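Vevik 오픈랩 다녀옴 (급하게 쓰는 후기)

2022년 4월 29일. 돌아오는 기차 안에서 폰으로 치는 중이라 오타 있어도 이해 부탁.

오전은 등록하고 회사 소개 듣고 끝. 참가자 47명, 생각보다 많았다. 세 조로 나눠서 돌았고 우리 조 안내는 Lindalva Coutinho 씨. 말이 빠른 편이라 메모를 다 못 따라감.

첫 방은 손으로 직접 가르치는 쪽. 팔을 잡고 끌면 힘 빼고 따라오는 모드가 있고 그 궤적을 그대로 저장한다. 나도 해봤는데 생각보다 묵직함. 팔꿈치 쪽을 같이 잡아줘야 손끝이 안 흔들린다고. 내 궤적은 재생해보니 중간에 멈칫한 것까지 똑같이 따라해서 좀 창피했다. 멈칫하는 구간은 나중에 잘라내기도 하는데 자동은 아니고 사람이 보고 자른다고 함.

두번째 방이 원격 조종. 여기가 제일 재밌었다. 담당은 Tadeusz Szewczyk 씨. 조종간을 잡고 밀면 팔 끝이 따라 움직이는데 지연이 약 100밀리초. 숫자로는 별거 아닌데 잡아보면 확실히 느껴진다. 자꾸 지나쳐서 되돌아오게 됨. 숙련자는 일부러 천천히 민다고.

과제는 단순하다. 나무판 위에 색깔 블록 놓고 팔 끝으로 밀어서 옮기기. 집는 거 없음, 밀기만. "빨간 별을 초록 별 옆으로" 이런 식으로 말로 지시를 주고 조종하는 사람이 그대로 해보인다. 블록은 스펀지 같은 재질이고 원기둥, 별, 하트, 육각형, 삼각형, 정육면체 등등. 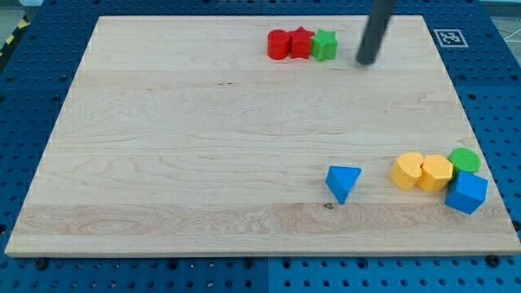
한 사람이 하루에 시범을 400개까지 찍는다는데 그건 좀 힘들겠다 싶었음. 쉬는 시간은 따로 있다고 들었다. 잘못 민 시범도 안 버리고 따로 표시만 해둔다. 같은 조 Macario Ventura 씨가 왜 집게를 안 쓰냐고 물었더니 밀기가 오히려 어렵다는 대답. 블록이 돌아가버리니까. 나도 별 하나 밀어봤는데 옆으로 빙글 돌아서 엉뚱한 데로 감. 일곱 번 만에 겨우 붙였다.

아쉬운 점. 학습된 모델이 혼자 하는 시연은 시간 관계상 못봤다. 질의응답도 짧았고. 커피는 맛있었음. 주차장은 좁으니 차 가져갈 분은 일찍 가시길.

다음 오픈랩은 6월, 장소는 Wernmont 쪽 건물이라고 함. 신청 링크 뜨면 댓글로 올릴게요. 받아온 자료도 스캔하는데로 추가 예정.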